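MODULE 7: FAULT ANALYSIS IN TABLE-TOP MANIPULATION

Course handout, Introduction to Applied Robotics
Zalewska Laboratory, Fuston Campus

Purpose of this handout

This module examines a single fault that occurred in the sorting exercise during the January block. Students should read it before the practical session and bring a copy to the bench. The fault caused no injury and only minor damage, but it involved an error in stored position data that passed every software check, and it is therefore assessable material.

Background to the exercise

The sorting exercise requires the arm to collect small parts from a metal tray and place each part on one of two plates according to colour. The sequence is run by the Ditutum controller, which holds a table of taught positions: one approach point and one grasp point for the tray, and one release point for each plate. The tray is not clamped. Its position is set by hand at the start of each session using a paper template, which is then removed.

In normal operation the gripper descends vertically at the approach point, slows to 10 millimetres per second, and stops above the tray floor. The rim of the tray is the highest fixed obstacle in the work area and is treated as a keep-out boundary.

The fault

During the 100-cycle endurance run, the gripper came down on the rim of the tray instead of inside it. The controller did not register a collision. The arm pressed against the rim, the tray moved a short distance across the table, and the program continued to the next step with no part in the gripper. The run was halted by the supervising demonstrator, who used the emergency stop.

The rim is a rolled edge and offers very little clearance on the far side. Students should consider how small a lateral error is needed for the gripper to meet metal at that point.

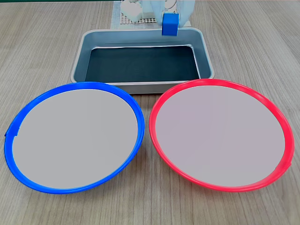

Figure 1. Bench layout for the sorting exercise, with both plates and the tray empty. Note the blue component at the far rim of the tray, near the right corner.

Findings

The Skeromura log viewer was used to review the commanded and measured positions. The commanded position agreed with the taught position throughout the run, and the measured position agreed with both. The arm had gone exactly where it was told to go.

The review then turned to the taught positions themselves. The grasp point had been re-taught after the tray was replaced by one with sloped sides. The earlier tray had straight walls. The operator had aligned the gripper by eye with the outer edge of the new tray and applied the old offset, which placed the grasp point too far back. The template had not been redrawn.

A second finding concerned the contact threshold. The force limit had been raised to 900 grams during an earlier exercise with heavier parts and had not been restored. At that setting the unclamped tray slid before the limit was reached, and no stop was triggered.

Contributing factors

The grasp check was disabled in the endurance program in order to shorten the cycle. Had it been active, the first empty grasp would have paused the sequence.

The change of tray was entered in the bench logbook, but the entry did not mention the template or the offset. Demonstrators on the following shift had no indication that the stored positions required verification.

Required practice

The following requirements now apply to all groups using the bench.

1. Any change of tray, plate or gripper finger requires all affected points to be re-taught and the template redrawn.
2. The force limit must be read aloud from the controller display and recorded before motion is enabled.
3. The first cycle of every session is to be run at reduced speed, with one student at the emergency stop.
4. Hands must remain clear of the table while the arm is energized. A tray that has moved may be repositioned only after the arm has been placed in the safe state.
5. The grasp check is not to be disabled without the written approval of the course coordinator.

Preparation for the practical

Each group is to submit a one-page fault tree with the displaced tray as the top event. Both findings must appear as separate branches. Groups should also propose one physical measure, such as a locating fixture, and state which branch it would interrupt.

Logs for the endurance run are available from the course site in the folder for this module. Fault trees are due at the start of the practical session.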